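Ranger des bouteilles avec un bras de table : réglages et petites astuces

Page mise à jour en mai, à l'atelier partagé de Graltville.

Le montage s'appelle Onyeka. C'est un bras posé sur une table, avec une pince à deux doigts, une caméra au poignet et une autre en hauteur. On lui demande une chose simple : prendre une bouteille de condiment sur la table et la mettre dans un casier en fil métallique. Je note ici les réglages qui ont servi, dans le désordre où ils sont venus. La partie alimentation et câblage est sur une autre page.

Le plan de travail d'abord

Choisissez la nappe avant de calibrer quoi que ce soit. Un quadrillage clair sur fond uni aide à l'œil : on pose le casier le long d'une ligne et on le retrouve au même endroit le lendemain. Ne demandez pas trop au quadrillage pour autant. Le tissu fait des vagues, les lignes bougent avec lui, et une mesure prise sur les carreaux peut être fausse. Pour la calibration, je colle une mire rigide sur la table, je fais mes relevés, puis je remets la nappe.

Lissez la nappe à la main, du centre vers les bords. Si elle a été pliée longtemps, un coup de fer doux sur l'envers, avec un torchon entre les deux quand c'est du vinyle.

Le casier se met près du mur. Laissez quand même de quoi passer la main derrière. Le nôtre est en fil noir, à deux niveaux, le niveau avant plus bas que l'arrière. Pour le bras, il faut apprendre deux hauteurs de dépose et les nommer clairement dans le programme (« avant », « arrière »). J'avais commencé avec des numéros et je me suis trompé de niveau plus d'une fois.
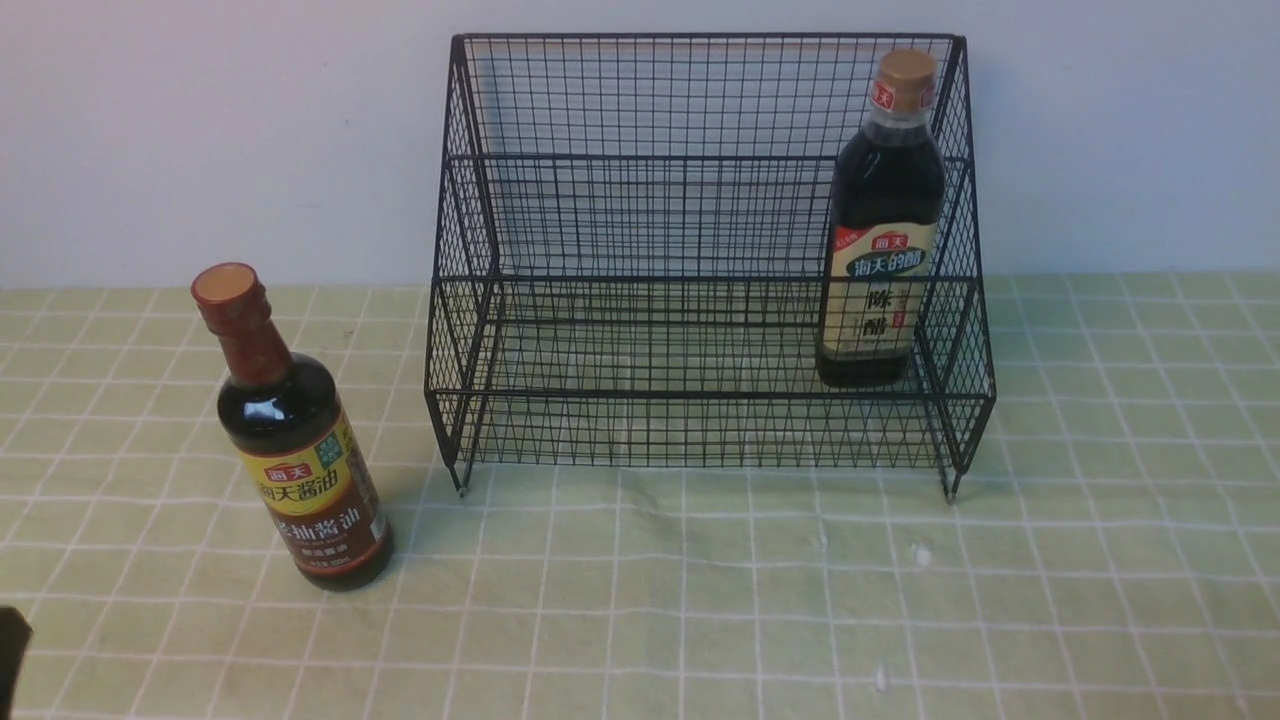
Abimbola Iyamu : pour les premiers essais, je remplis les bouteilles avec de l'eau du robinet au lieu de la sauce. Le poids est à peu près bon, et si ça tombe on passe l'éponge. Par contre il faut les remplir jusqu'au niveau normal, une bouteille à moitié vide se balance autrement et on règle tout pour rien.

Je le fais maintenant aussi pour les réglages de vitesse. Pour les étiquettes, en revanche, gardez celles d'origine si la reconnaissance passe par la caméra. Une bouteille nue en verre foncé avec des reflets sur l'épaule donne de mauvais contours chez nous, et l'étiquette rattrape bien les choses.

La prise

Trois points à régler, toujours dans cet ordre : la hauteur, l'ouverture, la force.

La hauteur se prend par rapport au bouchon. Une bouteille à col long se laisse attraper par le haut, mais elle pivote dès que le bras accélère. Je descends jusqu'à ce que les doigts serrent sous le bouchon, et je limite l'accélération sur tout le trajet. Pour une bouteille à corps carré, cherchez les faces plates ; en diagonale, elle tourne dans la pince au moment de lever.

L'ouverture : laissez 10 mm de marge de chaque côté avant l'approche. Avec moins, le bras pousse la bouteille au lieu de l'entourer. Avec beaucoup plus, on accroche la voisine.

La force se monte petit à petit. Commencez au plus bas, levez, regardez si ça glisse, recommencez. Notre pince se commande sur une échelle de 0 à 100 et nous travaillons à environ 36. La valeur ne vaut que pour notre montage, ne la recopiez pas telle quelle.

Essuyez les goulots avant chaque série. La sauce soja laisse un film collant sous le bouchon et la bouteille ne se détache plus franchement à l'ouverture. Eau chaude, une goutte de liquide vaisselle, on sèche. Les doigts se nettoient de la même façon, avec un chiffon juste humide, bras hors tension.

Le passage au-dessus du casier

C'est là que nous avons perdu le plus de temps. Le premier programme allait en ligne droite de la table au casier, et le bas de la bouteille tapait dans la rangée de fils de devant. Ajoutez un point de passage franchement au-dessus du rebord, puis un second à la verticale de la place visée. La descente se fait ensuite tout droit, lentement.

Pour le retour, même chemin à l'envers. On ouvre, on attend une seconde, on remonte, et seulement après on s'écarte. Refermez la pince une fois sortie : deux doigts ouverts prennent plus de place et finissent par s'accrocher dans le grillage. Je fais donc toujours la position de repos doigts presque joints, à côté du casier, à droite, un peu au-dessus de la nappe. 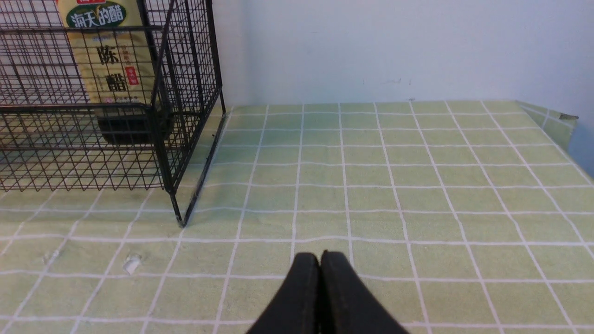
Gardez cette position de repos identique d'un essai à l'autre. Si elle change, la caméra du poignet part d'un autre point de vue et les comparaisons ne veulent plus dire grand-chose. Chez nous elle est enregistrée sous son propre nom et personne n'y touche sans prévenir.

Pensez aussi au bord de la nappe contre le mur. Quand il rebique, un doigt peut passer dessous. Un morceau d'adhésif de peintre suffit, à changer quand il se décolle. Et retirez les miettes et bouts de papier avant de lancer une série, surtout si votre détection se fait sur les taches claires.

Le grillage et la caméra

Un treillis noir devant un quadrillage clair, c'est pénible pour la détection des contours. Les deux motifs se croisent et le logiciel trouve des lignes partout. Nous avons essayé de flouter l'image, sans grand résultat. Ce qui marche à peu près : repérer le casier une fois depuis la caméra haute, garder sa position en mémoire, et ne demander à la caméra du poignet que de vérifier le bouchon.

Fixez le casier. Deux points de pâte adhésive sous les pieds, ou des serre-joints si la table le permet. Tamunoemi Nwachukwu m'a suggéré une planchette percée où viennent les pieds, je n'ai pas encore eu le temps de la faire.

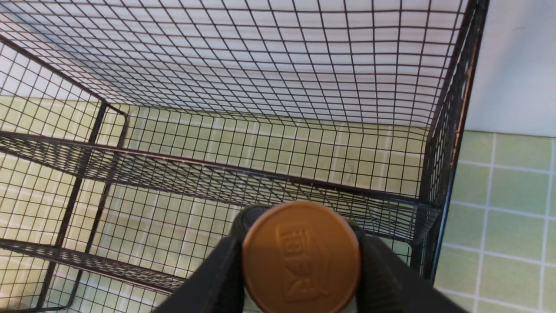

Le repère le plus fiable pour la dépose reste le bouchon. Il est rond, il se trouve toujours au même endroit entre les doigts si la prise est bonne, et sa couleur se sépare bien du noir. Un couvercle brun cuivré tenu face à la caméra se retrouve facilement, même quand la barre de l'étagère du milieu passe juste derrière et que le treillis remplit presque tout le reste. Je prends le contour extérieur du bouchon et j'ignore le logo en relief, trop proche du brun qui l'entoure pour servir à l'orientation. Si votre bouchon est noir, collez une pastille de couleur dessus.

Entretien

Passez un chiffon sec sur les fils du casier de temps en temps. S'il y a un début de rouille, laine d'acier fine, puis un voile de vernis, et on laisse sécher une nuit avant de remettre des bouteilles.

Resserrez les vis du poignet tous les 1 000 cycles. Le compteur est dans le programme, il suffit de l'afficher au démarrage. Profitez-en pour vérifier que le câble de la caméra ne frotte pas quand le poignet tourne à fond.

Les vis viennent de chez Rernon, le casier d'un bazar de Lindusport. N'importe quel modèle à mailles fines convient, à condition de reprendre les deux hauteurs de dépose.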